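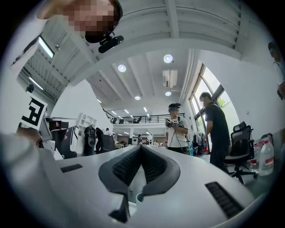

Blick durch die Halle Richtung Galerie, Leuchten und Klimagerät an der Decke

Hallenbüro: vorne Sauna, hinten Kühlschrank – was tun mit der Klimaanlage?

Gefragt von Emerson Dantas, im März

Hallo zusammen,

wir sind mit der Firma in eine ehemalige Lagerhalle in Kornenthorpe gezogen. Weiße Decke, Balken, Lüftungskanäle, hinten eine Galerie mit schwarzem Metallgeländer. Der Makler nannte das »Loftcharakter«. Gemeint war wohl, dass jeder sein eigenes Wetter hat.

Das Klimagerät hängt rechts unter der Decke. Wer darunter sitzt, trägt ab 9 Uhr Fleecejacke. Oben auf der Galerie könnte man Tomaten ziehen. Am Fenster ist es erträglich, nur sitzt man dort mittags voll im Licht, und auf dem Monitor sieht man dann hauptsächlich sich selbst.

Zwei Fragen:
Bringt es etwas, die Lamellen umzustellen, oder muss das Gerät woanders hin?
Und kann man die runden Deckenleuchten durch etwas ersetzen, das nicht nach Turnhalle aussieht? Die Dinger sind grell, und die lange Leuchtstoffröhre links macht es nicht gemütlicher.

Mietvertrag läuft noch 2 Jahre, große Umbauten zahlt uns keiner. Mit Schreibtischrücken sind wir durch, das hat vor allem die Stimmung bewegt.

Antwort 1 (hilfreichste Antwort)
von Istetti

Lass das Gerät erst mal hängen. Umsetzen heißt neue Leitungen, neuer Kondensatablauf, Kernbohrung, und der Vermieter will vorher gefragt werden. Das Angebot, das wir für unsere Werkstatt bekommen haben, lag bei 3138 Euro. Danach fanden wir die Fleecejacken plötzlich ganz kleidsam.

Zum Kühlen die Lamellen möglichst waagerecht stellen, damit die kalte Luft an der Decke entlangläuft und erst weiter hinten absinkt. Beim Heizen genau umgekehrt, also nach unten. Viele Geräte stehen dauerhaft auf »Schwenken«, und dann kriegt eben alle paar Sekunden jemand eine Ladung in den Nacken.

Für die Galerie hilft ein großer, langsam laufender Deckenventilator. Im Winter so laufen lassen, dass er nach oben zieht, dann kommt die warme Luft an den Wänden wieder runter. Vorher prüfen lassen, was die Balken tragen und ob ein Kanal im Weg ist. Und schau, wo der Temperaturfühler sitzt. Bei uns war er im Gerät selbst, das unter der Decke ständig der Meinung war, es sei Hochsommer.

Antwort 2
von Pistero

Zum Licht: nicht gleich alles rausreißen. Frag den Elektriker, ob sich die Leuchten getrennt schalten oder dimmen lassen. Neutralweiß mit 4000 Kelvin ist fürs Arbeiten ok, alles darüber sieht nach Zahnarzt aus. Dazu Tischlampen, dann könnt ihr oben die Hälfte auslassen. Fürs Fenster ein Blendschutzrollo, das von unten nach oben fährt. Dann ist der Monitor lesbar und ihr seht trotzdem noch das Grün draußen.

Für die Fragen nach der Klima bin ich nicht zuständig – meine Frau sagt, ich friere auch in der Sauna.

Antwort 3
von Østergaard

Pullover. Ist billiger.

Kommentar von Emerson Dantas
Lamellen standen tatsächlich auf Schwenken. Jetzt waagerecht, die Jacken hängen vorerst am Haken. Die Galerie bleibt tropisch, wegen Ventilator frage ich den Vermieter. @Østergaard: Gilt der Pullover auch für die Galerie?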